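Drasside Porridge Mornings: Frequently Asked Questions

Last updated May 5, 2025

We get a lot of emails about the porridge mornings (lovely ones, mostly!) and the same things come up again and again, so we've put the answers on one page. If yours isn't covered, the contact details are at the bottom.

What is a porridge morning?

A long, unhurried breakfast at the Maeng Rooms in Drasside, where we cook several big pots of porridge from different parts of the world and you eat as much of them as you like. There is always one oat porridge and always one rice porridge. The other pots change. In January we had a barley one with roasted onions that people are still asking us about.

Do I need to book?

Yes please. There are 18 places at each sitting and they do go. Booking opens when the menu goes up on the website, and you can book for up to six people at once. If you've booked and can't come, let us know by the evening before and we'll offer your seat to the waiting list.

How much is it?

£4 for adults, free for under-fives. That covers all the porridge, all the toppings and as much tea as you can drink. Coffee is extra because we buy it in from the roaster in Pesham, and it's very good coffee.

I've only ever had porridge with milk and sugar. Will I like the savoury ones?

Give them a go! Plenty of our regulars came in saying they'd stick to the golden syrup and now go straight for the rice pot. Hwa-young So, who cooks most of the rice porridges, suggests starting with a small ladleful, plain, and then adding one thing at a time: a bit of spring onion, then a few drops of sesame oil, then perhaps some soy sauce. Her pumpkin porridge is a good halfway house, as it's sweet enough to feel familiar and it's the most wonderful colour.

Which oats do you use?

Pinhead for the slow pot, which goes on before anyone arrives, and medium oatmeal for the quicker one. We've nothing against rolled oats (we eat them at home all week) but the pinhead has a nuttiness and a bit of bite that's worth the wait. Soak them overnight and you can knock a good chunk off the cooking time.

Can you give me the rice porridge recipe?

Happily. For four people you need a mug of short grain rice, eight mugs of water or light stock, a tablespoon of sesame oil and some salt. Rinse the rice and leave it to soak for an hour or two. Drain it well, then stir it in the sesame oil over a medium heat until the grains start to look glassy. Pour in the liquid, bring it up to a simmer and turn it right down. Stir it often, especially towards the end when it wants to catch on the bottom. It's done when the grains have burst and it falls slowly off the spoon. Salt it last.

Mine always goes solid. What am I doing wrong?

Probably nothing! All porridge thickens as it sits, and rice porridge does it faster than most. Keep a kettle handy and loosen it with hot water, a splash at a time, beating it in as you go. Cold leftovers look hopeless but they come back beautifully in a small pan over a low heat.

Are there vegan and gluten-free pots?

At least one of each, every time, and they're labelled. The oats we use for the gluten-free pot are certified and kept in their own tub with their own spoon. Please don't swap ladles between pots, even if you're in a hurry for seconds.

Can children come?

Of course. The 9.30 sitting is noisier and has the box of crayons. There's a topping table at a height they can reach, with raisins, grated apple, seeds and a jam or two, and some of the combinations are inspired.

How do I get there?

The 268 bus stops outside. If you're driving, the car park behind the library is free until noon, and it's a 600 metre walk along the canal path from there. There's a ramp at the side door and we keep it unlocked during sittings.

Can I bring my own toppings?

Yes, and do bring enough to share. Stewed rhubarb, toasted hazelnuts and somebody's aunt's plum butter have all been big hits. We do ask that you write the ingredients on a bit of card. No nuts at the first sitting, please.

What sort of bowl is best for porridge?

A wide one. It cools at a sensible speed, there's more surface for toppings, and you can work in from the edges where it's coolest. We have bowls here for everyone, but you're welcome to bring a favourite from home.

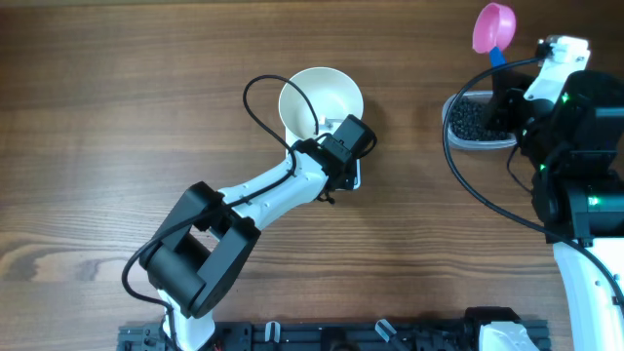 How do I get in touch?

Ring the Maeng Rooms and ask for the porridge people, or leave a note in the book by the side door. We read everything, and menu suggestions are very welcome.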